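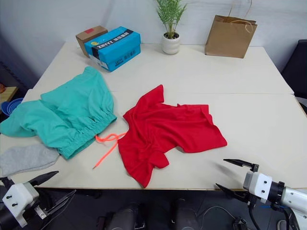
Plunholm is a set of 385 garment records for sorting and folding work, kept as one folder per table layout. Each garment is entered once by type, main colour and state (`flat`, `folded`, `heaped`, `crumpled`). A crumpled red T-shirt and a heaped pair of teal-green pants are two entries under the same layout; the neon-orange drawstring goes in the `trim` field of the pants. Boxes are listed under `other`.

## Files

- `garments.csv`: one row per garment
- `layouts/`: 31 folders
- `terms.md`: permitted colour and state words

## Known gaps

Fabric is blank in 299 rows. Sizes are not recorded.

Maintainer: Caroline Nzioka. Last revised March 2, 2019.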